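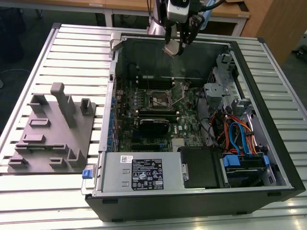

Mojtaba Heydari wrote to us that he waited nine years before he gave away his old desktop computer, and that his only reason was the family pictures on it. He asked if we could put the answers to his questions on one page, so that other people do not wait so long. These are his questions, and several which came by e-mail after his.

Treliner - Questions about giving away a used computer

Which computers do you take?

Desktop computers and laptops, working or not. We take screens only if they are flat and the glass is whole. Printers we cannot take, please bring them to the city recycling yard on Dalten Street.

Is my computer too old?

Probably it is not. If it is too slow for daily use, we take out the parts which can still serve in another machine, and the rest goes to metal recycling. You do not have to find out the age before you come.

What should I do with my files?

Copy everything you want to keep to an external drive, and open a few of the files from there to see that the copy is good. Then sign out of your mail, your music and your office programs. Some programs permit only a small number of computers on one license, and it is much easier to sign out while you still have the machine in front of you.

Do you erase the drive?

Yes, every drive, also when you tell us that it is empty. If a drive cannot be erased, it is destroyed. You may ask for a written confirmation with the serial number, and it is sent by e-mail within 31 days.

May I keep the drive?

Of course. Please take it out at home, or tell us at the counter and we will do it while you wait. Put the screws in a small bag and leave them with the computer.
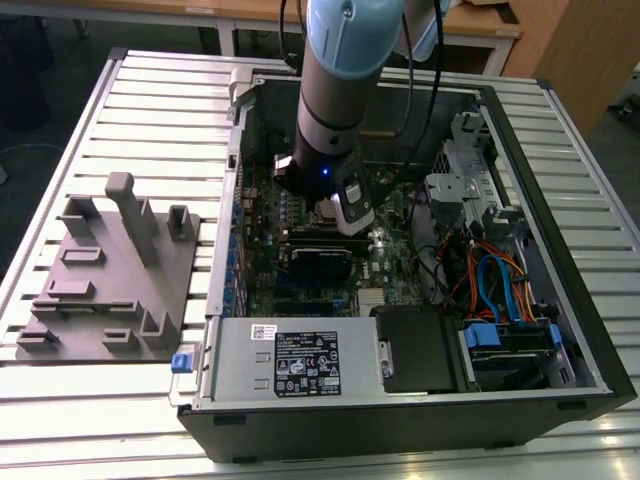 Reading time for this part: 2 minutes

Should I leave the memory and the other parts inside?

If you can, yes. A complete computer finds a new owner faster. When you have already removed something, write it on a piece of paper and tape it to the case - this saves us a long search for a fault that does not exist.

Do I have to bring the cables?

The power adapter of a laptop is important, because each brand has its own. For a desktop, the power cord is welcome but we have more than 100 of them on the shelf.

Who receives the computers?

Families, pupils and small clubs in the Pletis district. They fill in a form and normally wait some weeks. We do not give their names to the donors.

Can I get money or a tax receipt?

We do not pay for computers. A receipt is possible, please ask for it on the same day. Later we cannot match it to your machine.

Where do I bring it?

Kermani Building, room 124, by the side entrance. The counter is open until 6 p.m. For more than five machines, please write first to Severin Ruchti, and he will agree on a time with you.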